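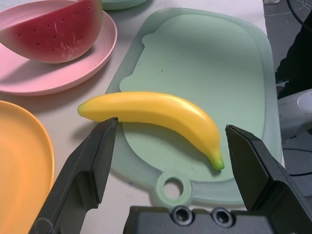

Pusska Play Food Vocabulary List

Version 2. Maintained by Mio Tanabe. Last edited June 26, 2023.

Summary

Pusska is a word list for labeling toy kitchen items in secondhand listings, toy library catalogs and repair records. It covers play food, dishes, utensils and small appliances. Each entry has a preferred term, its accepted variants, a category code and a short scope note. The list is in American English. Translations are kept in a separate repository, Kuo, and follow their own release schedule.

The first version was put together for the toy library in Kivville, where the same item could be entered under several names depending on who was at the desk. Version 2 merges those records with terms collected from sellers' listings.

Contents

terms.csv — preferred terms, one per row
variants.csv — alternate spellings and regional names, linked by term_id
categories.csv — category codes and their parents
changes.txt — terms added, merged or retired in this version

Files are UTF-8 with Unix line endings. Fields are separated by commas and quoted only where the value contains a comma. There is no byte order mark.

Fields in terms.csv

term_id: integer, never reused after a term is retired
term: preferred form, singular, lowercase
category: code from categories.csv
scope: free text, at most 70 characters
status: active, retired or review

Categories

There are 25 category codes. The top level separates food, tableware, preparation, storage and appliances. Codes below the top level are optional, and a record that stops at the top level is valid.

Tableware and preparation overlap. A cutting board is always coded as preparation, even when a set was sold with the board as a serving tray. Plates are coded as tableware at any diameter. Saucers have their own term but share the plate code. 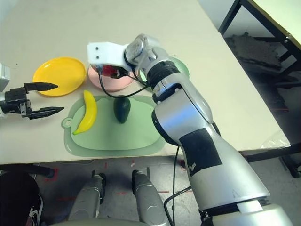

Tableware and preparation items: plates in yellow, pink and light green, with a cutting board.

Color and material

Color is not part of the preferred term. "Pink plate" is entered as plate, with the color stored in the catalog's own color field. An earlier draft allowed compound terms, and the result was a long tail of entries used once each. These were retired in version 2 and mapped to their base term in changes.txt.

Material is handled the same way, with one exception: felt food keeps a separate branch. Felt pieces are washed and repaired differently, and the catalogs that use this list asked to keep them apart.

Food terms

Food is named for what it represents. A piece that can be pulled apart and rejoined takes the same term as a solid piece, plus the flag "split" in the catalog record. Halves that turn up without their match are entered under the whole term with the flag "part".

Where a toy could stand for more than one food, use the name printed on the packaging if the packaging is available. Otherwise use the broader term (citrus, bread, leafy vegetable). Do not guess. Records with a wrong specific term have been harder to clean up than records with a vague one.

Sources

Terms came from the Kivville catalog, from seller listings gathered in May, and from printed inventory sheets supplied by Atent, a small repair shop. Listing text was used only to extract nouns. Seller names, prices and photographs were not kept.

Each candidate term was checked by 2 readers. Disagreements went to the maintainer, and those still open carry the status "review".

Known problems

The appliance branch is thin. Toy mixers, toasters and coffee makers are present, but newer items such as air fryers are missing.

"Pan" and "skillet" are both active. They should be merged, but the Kivville catalog still has open loans under each term and the merge is on hold.

Regional variants are uneven. Southern and Midwestern names are better covered than those from the West Coast.

Some scope notes were carried over from the first version without review and refer to category codes that have since been renumbered. The codes in terms.csv are correct — if a scope note disagrees, ignore the note.

Updating from version 1

Load changes.txt first and apply the rows in order. Rows marked "merge" carry 3 values: the old term_id, the new term_id and the reason. Rows marked "retire" have no replacement, and records pointing to them need to be recoded by hand.

License and corrections

The list may be copied and changed with credit to Pusska. Send corrections to the maintainer with the term_id in the subject line. Requests for new terms should include at least one catalog record where the term is needed.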